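Wanted: people who doubt football statistics, to help us test some

Losine is a small publisher of sports books. We are looking for readers and match watchers to take part in a study that will feed into a book by Estíbaliz Moya and Mirsad Zupan, due to go to the printer in November. The working title changes every fortnight, so we won't give it to you.

The book asks what the numbers attached to a football match are worth. We have all read the ones that tell us a full back made more "progressive actions" than anyone in his division, and we have all watched that same full back give the ball away for a goal. Somebody decided what a progressive action was. Somebody else sat at a screen and tapped a key each time they thought they saw one. We would like to know how often two people at two screens tap the same key.

Our suspicion is that they agree less than the sellers of these figures let on. We may be wrong. Mirsad thinks we are, and has said so in writing, and his chapter will go in whatever the results say.

What you would do

You would watch recorded matches at home and note certain events on a form. There are 49 matches in the pool, all from lower-division and amateur football, picked so that you are unlikely to know the teams or care who wins. Each person watches six. Every match is watched by several people working separately, and you must not compare notes with anyone before your forms are in.

The form covers chances, pressures, duels and errors. You will get a short guide to what each word means. Parts of that guide are vague, and they have been left vague on purpose, as they are in the guides we have seen used elsewhere. Please don't write to ask us what a "half chance" is. Write down what you take it to be and carry on.

At the end of each match you also give every player a mark out of ten, before you add up anything on your form. Cayetano Miranda, who designed the form, wants to see whether the marks follow the counts or simply follow the score. He has a bet with Estíbaliz on this and neither will tell us which way it goes. 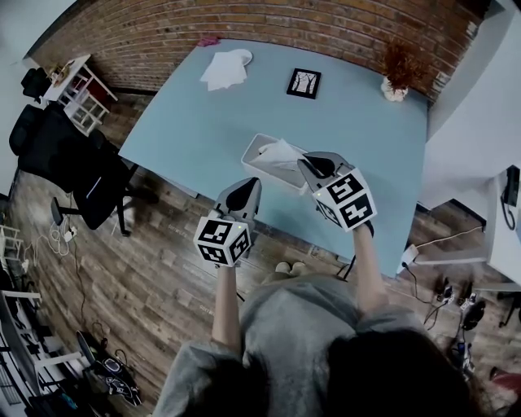 Do I need to have played or coached to a decent level?

Playing and coaching experience make no difference to your application, and we want a mixture. If only coaches took part, we would learn what coaches see. We do ask that you have watched enough football to know an offside when it is given.

Who should apply

Anyone over eighteen who can sit through a dull goalless draw without reaching for the phone. You need a screen larger than a tablet, a connection that can play video without stopping, and good enough written English to fill in the comments box. There are 189 places. If more people apply than that, we will draw names, with one exception: we are keeping a share of the places for people who watch mainly women's football, as our first trial had hardly any.

People who work for a betting firm, or for a company that sells match data, can't take part. The same goes for anyone who lives with them. We don't think you are crooks, but you have already been taught what to tap.

Supporters of any club are welcome. We don't believe in the neutral observer much either, so there is a question about which club you follow, and you may be as rude about the others as you like.

What you get

A payment of 484 pounds once all six forms and sets of marks are in, a copy of the book, and your name in the back of it if you want it there. We don't pay by the match. In our trial a good many people dropped out after the second one, and those half-finished sets were no use to us.

You will not get "exposure", a foot in the door of the football industry, or a certificate. Several schemes now offer all of these to people willing to log matches for nothing. We would look hard at any of them before signing.

What we will do with your answers

Your forms go to Nermin Bozkurt, who takes your name off before anyone else sees them. The results will be printed in full, including any that make our own argument look silly. An earlier draft rested quite heavily on a claim about corners. The trial did that claim no good at all, and the chapter has been cut to four pages.

We have no sponsor for this. Two were offered and both wanted to see the findings first.

How to apply

Send a letter of no more than one page to Matěj Hubáček at Losine, by post or through the contact form on our site. Tell us about one football number you have read or heard that you don't believe, and why you don't believe it. We would sooner have an honest grumble than a list of qualifications. Please leave out your views on video referees. We have had plenty of those.

Tell us too if there are weeks when you can't watch. You will have eight weeks for your matches, in any order, and may stop and rewind as often as you wish, so long as you record that you did so on the form.

Matěj answers every letter, though not quickly. Successful applicants will be sent the guide, the forms and a practice match, which is unpaid and takes an evening. If you find after the practice match that you would rather be doing something else with your evenings, tell him then, and your place will go to the next name drawn.

Posted 24 June 2020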